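How Does a Radar See a Ship Over the Horizon?

Radar works by sending out radio waves and listening for the echo. A radio wave travels in a nearly straight line, but the Earth is curved. A ship that is far enough away sits behind the bulge of the sea, and the waves pass over the top of it. The place where the sea seems to end is called the horizon.

Navies have two main ways to deal with this. The first is height. A radar at the top of a tall mast has a more distant horizon than one on deck. A radar in an aircraft has a more distant one still.

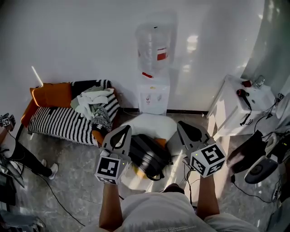
Two hand-held grippers, one in each hand.

The second way is to bounce the waves. High above the ground is a layer of air called the ionosphere. It can bend some radio waves back down to the sea, far past the horizon. The echo returns by the same path. A radar that does this needs very large antennas, and it cannot show small details.

Words to know

Echo: a wave that comes back after it hits something.
Antenna: the part that sends or receives radio waves.
Range: the distance from the radar to the object.
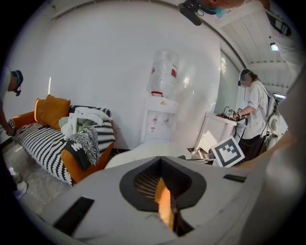
Range is found by timing the echo. Radio waves travel at the speed of light, so an echo from a ship 50 miles away comes back in much less than one second. The radar's computer divides the time by two, because the wave has made the trip out and the trip back.

Text by Didier Boyer. Checked by Senad Hoxha.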